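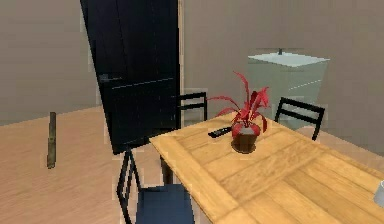

A reader in Ostberg writes that clearing a table is a solved problem and the list should move on to laundry.

I had to answer that one! It's solved if the table is bare and the thing on it is a block. Give the machine a room with a fridge, a sink, chairs pushed in at odd angles and a plant sitting next to the remote, and it gets interesting again. Our planner, Riltetum, ran the "bring me the remote" chore 2534 times in simulation last month. The hand part is fine now. Getting past the chairs is where the time goes, and I love that, it's such an ordinary problem.

On Monday somebody wrote:

> Has anyone tried the same chore list in a real kitchen yet? Fustholm
> only reports simulated runs, and I don't trust simulated
> chairs. Ours have felt pads and they slide when you bump them.

Yes, a little. We did 38 real runs with the chairs left wherever lunch had left them. It bumped one in 4 of those and then stood there replanning for ages (the sliding is real, and our model had the chairs bolted down, more or less). Still, it brought the remote back far more often than I expected in January.

So can it do chores yet? One chore, slowly, and I'm thrilled. Watering the plant is next. If you have numbers on pouring, please send them, even bad ones.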